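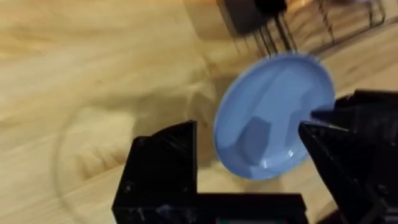
Bridwood Teleoperation Group

Chapter 2
Showing the Robot How

I learned to teach robots the way most people learn to parallel park, which is to say badly and with somebody watching. My somebody was Venkatesh Warrier. He handed me the controls on a Sunday, pointed at a dish rack, and went off to get coffee (thanks, Venkatesh!).

In this chapter we'll drive two arms by remote control and record everything they do. Each recording is called a demonstration, and you're going to make a lot of them. My first set had 298 in it, and I'd throw out plenty of those today.

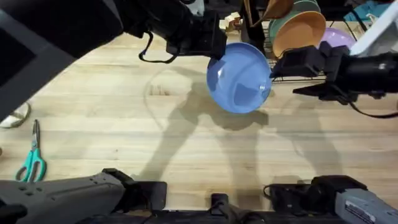
Two-Arm Tasks

Let's start with the rack, because dishes are wonderful teachers. A bowl has a rim you can pinch, but tip it on its side in midair and suddenly you care a great deal about where the other gripper is. Go slowly! Your hands will want to hurry long before your eyes have caught up.

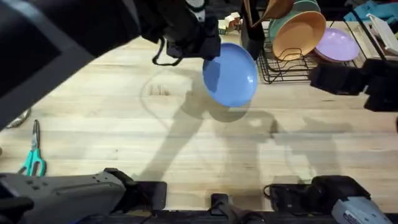 Last changed in February

A plate can be held on edge by one gripper, and I'd like you to try that before you bring in the second arm. Watch the shadows on the table while you drive. I ignored mine for weeks, until Ajith Annamalai showed me how well they tell you your height.
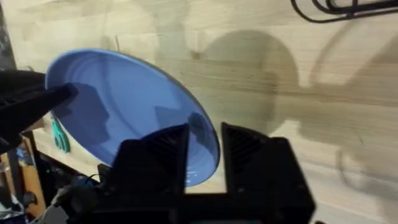
2.1 Passing a Plate Between Grippers

For a moment in every handoff, both grippers have the plate. Close the receiving fingers on the rim first, wait a beat, then open the giving ones. Keep both arms still during that beat – if one of them drifts, the plate gets tugged, and you'll have recorded the tug right along with everything else.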